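3.2 Teaching the packing task by remote control

The second task was packing computer power supply units into divided cardboard boxes. It was chosen on the advice of Ferik, the industrial partner, whose staff at the Lodton site regard it as one of the harder jobs to hand over to a machine. The unit itself is rigid and easy to hold. The cables attached to it are neither, and they tend to catch on the torn edges of the dividers or fall across the compartment beside the one being filled.

Each demonstration was given by one operator who controlled both arms at once through a pair of hand-held controllers. Operators were allowed to look directly at the work as well as at the camera views. They were told to pause whenever they were unsure, and pauses longer than 7 seconds were removed before training. No other edits were made to the recordings.

Operators were given no fixed order of movements. During the pilot stage, which ended in December, a written script had been used, and the resulting motions were stiff and slow. Without the script, most operators settled on a similar habit: one arm took the weight of the unit while the other gathered the cables. Differences remained in how the cables were released. A few operators lowered the whole bundle behind the unit, while others fed it in gradually from the connector end. Both styles were kept in the training set, as the Figueiredo study of cable handling had reported that removing the less common style harmed recovery from mistakes.

In total, 14 operators took part and 1000 demonstrations were kept. A further 100 were set aside for testing and were not seen by the model at any stage. Every recording was reviewed by Rosário Matos, who marked the start of each grasp and each release using the Kastitetti labelling tool. Where the release point was hidden from one camera, the label was taken from another.

Figure 4 gives three views of the work. The wrist views give the closest record of the fingers, but a held unit can hide much of the box. The wider view keeps the box and the conveyor visible together, and was used to settle most of the doubtful labels.

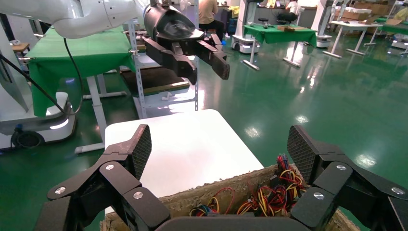
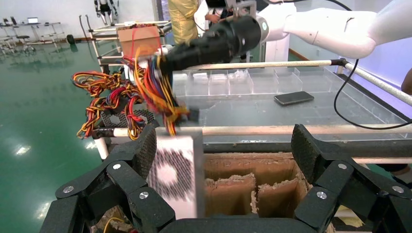
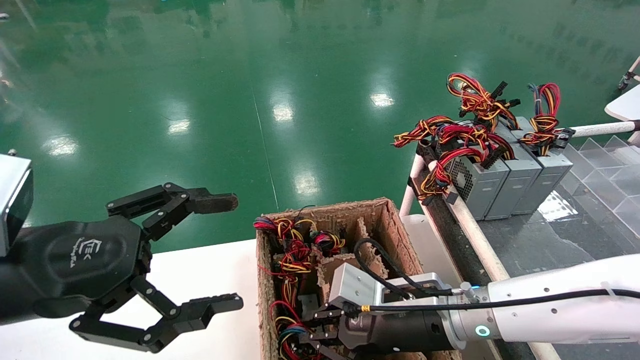 Figure 4. Camera views from the packing task. Top and middle: wrist views. Bottom: wider view of the box and conveyor.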